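Setting up and loading the two-tier riser

4. Assembly and Placement

This section covers assembly of the Truso two-tier riser (wire basket with pine board), its placement on a table or counter, and the arrangement of small items in and next to it. Read sections 4.1 and 4.2 before you place anything on the board.

4.1 Before you start

Work on a flat, clean table with enough free space to turn the basket on its side. No tools are needed. Allow the parts to reach room temperature if they have been stored in a garage or shed.

Parts:
Wire basket, white, with legs
Top board, light pine, varnished
Leg caps, clear, 4 pcs. (packed in the small bag, part no. 744)

The board is slightly wider than the basket. This is correct. The overhang must be equal on the left and right when assembly is complete.

CAUTION: The cut ends of the wires are coated but can still catch on fabric. Keep loose sleeves clear of the mesh. Knit gloves may be worn, but check that no thread is hooked before you pull your hand away.

4.2 Preparing the surface

1. Remove everything from the table area to be used.
2. Wipe the surface with a damp cloth and dry it. Grit under the legs will scratch a glossy tabletop when the basket is moved.
3. Find any joint, metal trim or strip in the tabletop. Do not set a leg on it. All legs must stand on the same level.
4. Press one leg cap onto the end of each leg. The cap is seated when the wire can no longer be seen turning inside it.

4.3 Placing the basket

1. Hold the basket by the top rods, one hand on each side. Do not lift it by the mesh.
2. Lower it straight down until the legs touch the table. The wire floor does not rest on the tabletop. A narrow gap remains beneath it so that the surface can dry after cleaning.
3. Press lightly on each corner in turn. If the basket rocks, move it a short distance and test again. If it still rocks, remove the caps and check for a bent leg.
4. Look along the basket at table level and confirm that the gap is even from one end to the other. 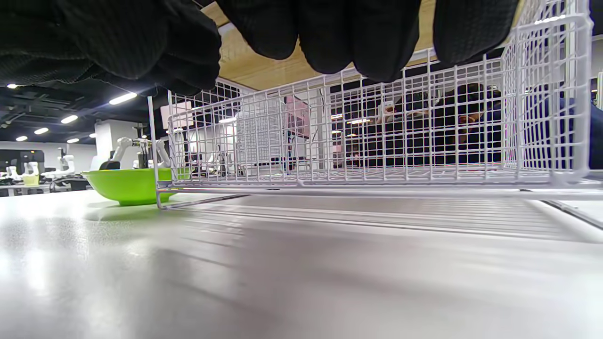
5. Once the basket stands firm, leave it in place while the board is fitted. Sliding a basket with the board on top can pull the caps off the legs.

NOTE: If a leg has been bent in shipping, do not bend it back by hand. The coating will crack at the bend and the wire will rust. Contact the dealer for a replacement basket.

4.4 Fitting the board

1. Check both faces of the board. The varnished face goes up.
2. Set the rear edge of the board down first, then lower the front edge.
3. Center the board over the basket. Measure the overhang at both ends if the riser is to stand against a wall.
4. Push the board gently from each side. It rests on the rods by its own weight and is not clipped. Small movement is normal.

CAUTION: Maximum load on the board is 2,000 g, spread evenly. Do not place hot pans on the varnish.

Boards from the older Tiretia series are 17 mm thick and may be used on this basket. Grasetti boards have a groove on the lower face and do not fit.

4.5 Arranging the items

The riser gives two levels: the board for things used often, and the basket below for flat or light things. Open containers stand on the table beside it.

1. Load the basket first. Put flat items in lengthwise and keep them below the top rods.
2. Place bowls on the table to the left or right of the riser. Leave a hand's width between the rim and the mesh so that the bowl can be lifted out without touching the wire.
3. Fill shallow bowls with small loose goods to no more than half their depth. Small pieces roll easily and will fall through the mesh if spilled over the basket.
4. Lay cards and mats flat on the table, on the side away from the bowl. Keep them out from under the legs.
5. Place items on the board last. 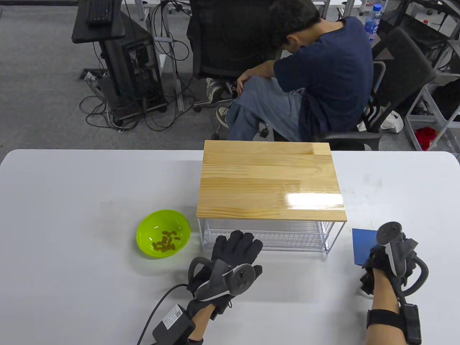
Fig. 4-2. Riser with board fitted, bowl at left, blue card at right.

If you are left-handed, the arrangement may be reversed. The order of loading remains the same.

4.6 Checking and care

Check the overhang and the leg caps once a week during the first month of use, then whenever the riser is moved. Replace a cap that has split.

Dust the board with a dry cloth. Wipe spills from the varnish immediately. Once a year, for example in April, remove the board, wash the basket in warm water with a little dish soap, and dry it before reassembly. Do not put either part in a dishwasher.

To move the riser, unload the board, lift it off, empty the basket, and carry the two parts separately.

4.7 Common problems

Board tilts to one side: the board is off center, or a cap is missing. Re-center the board and inspect all legs.

Marks on the tabletop: grit under a cap. Remove the caps, rinse them, and clean the surface as in 4.2.

Board slides when items are removed: the lower face is dusty or damp. Wipe it dry.

Replacement boards and caps are supplied by Pasichnyk. State the part number when ordering.

Text and assembly check: Estela Toledo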